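Tuning the finger mask in Grorex

Once your recordings are loaded, you get to my favorite part of the whole pipeline! The fingers sit in every view from the gripper camera, and if you don't mask them, the visual tracker happily locks onto their edges and decides the tool never moved.

Open the mask tool, pick a view with the fingers well apart, and draw one polygon per finger. Include the arms and joints too (I skipped the joints on my first try and got a map full of drift). 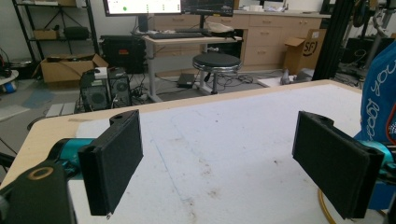
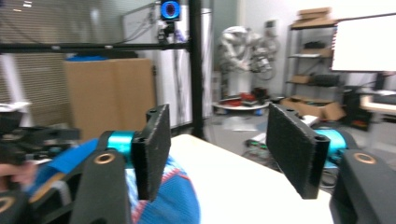

Both views: dark finger pads facing each other, with teal parts where they attach.

Now save the polygons as a static mask and run:

grorex track --mask fingers.json --max-features 1000

Scrub through the overlay while it runs. You want features on desks, shelving, boxes and anything else that stays put, and none on the pads. My run kept 3552 map points with the mask on, against 1930 without it, which made me very happy!

If the tracker still gets lost, grow the mask with --dilate 91 and try again. Moving people and a second gripper need their own masks, so add those per clip before you export to Nekmont.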